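Labels that say what they measure

Household water efficiency labels are read by most buyers as a ranking. A machine with more marks is taken to use less water than a machine with fewer. For a single model tested against itself this holds. Across models it often does not, and the gap comes from the unit of comparison.

The label on a dishwasher is calculated from one program, run with a full load of standard crockery. The manufacturer nominates the program. In most cases it is the slow one, and in most houses the slow one is the program least used. I went through the manuals for the Kallilden and Dalemik ranges sold here last October, and in both the program used for the label sits behind a second button press. The default on power-up is a different cycle with a different consumption figure, printed in a table near the back.
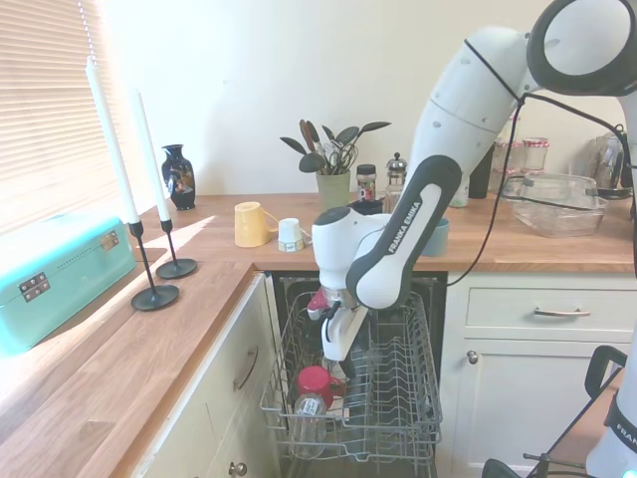 Capacity is the second problem. Consumption is normalised by place settings, so a large machine can draw more water per cycle and still score better than a small one. A two-person household that buys the large machine on the strength of the label will either run it part full, in which case the normalised figure has no meaning, or hold dirty dishes for several days, in which case many people rinse them first. Pre-rinsing is outside the test. It is also, in a fair number of kitchens, the larger share of the water used.

Iraklis Panagiotou, a plumber in Collow, kept meter readings for his own kitchen and sent them to me. His machine is labelled at 12 litres per cycle. Measured at the kitchen branch over 53 cycles, including whatever went down the sink between meals, the total was 705 litres on the machine side and somewhat more than that at the tap. The machine result is slightly above the label and unremarkable. The tap result appears on no label at all, although the tap is a labelled product in its own right, rated by flow per minute with no reference to how long it stays open.

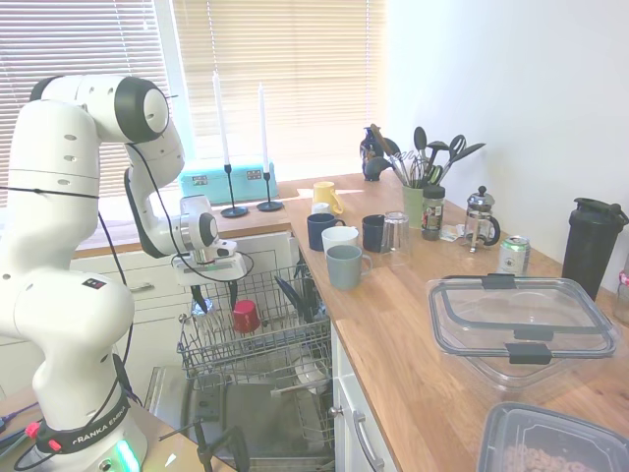
Standard loads are the third problem, and the one I think could be fixed soonest. The test load is defined by a list: plates of fixed diameters, cups, glasses and cutlery, each with its position. Household loads do not follow the list. A red cup upside down beside a clear drinking glass, with spatula handles standing up at the other end of the rack, is a more ordinary arrangement than anything in the test schedule. Mixed items leave gaps, and users respond to doubtful results by choosing a heavier program. A second test point with an irregular partial load would capture some of this behaviour. It would cost the manufacturers one additional run per model. 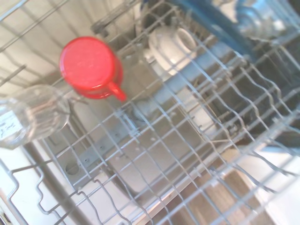

What a better label would carry

Two figures would be enough. The first is litres per cycle on the default program, stated without normalisation. The second is litres per cycle on the labelled program, with the name of that program printed beside it in the same type size. The marks could stay for people who want them.

The usual objection is that buyers will not read numbers. Aliki Nikolaidis, who fits out rental units for Economou, disagrees, and so do I. Buyers read litres on a fuel pump and on a milk container. They read the capacity of a fridge. Her tenants ask what a cycle costs to run, and the present label gives her no way to answer without opening the manual.

A stronger objection is that default programs vary with soil sensors, so the figure would be a range. In that case the range should be printed. A span of 7 litres between the lightest and heaviest outcome is useful information for anyone on metered supply, and the manufacturer already holds it.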